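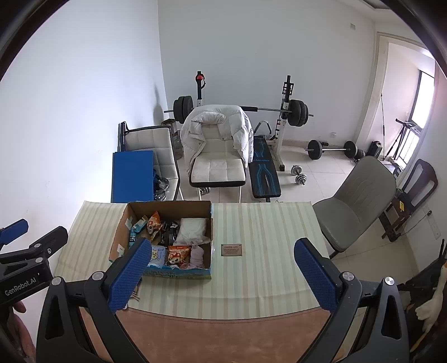 My sister moved to another city in November, and since then I send her every few months something to eat from home. She always says please don't spend money, and then she asks when it will come. This time I put everything in an open cardboard box on the striped tablecloth first, to see how it looks together, and I think the two orange bags with the animals make it very cheerful – Zlata will laugh at them. I still want to add a letter. My handwriting is terrible, so I will write it slowly tonight.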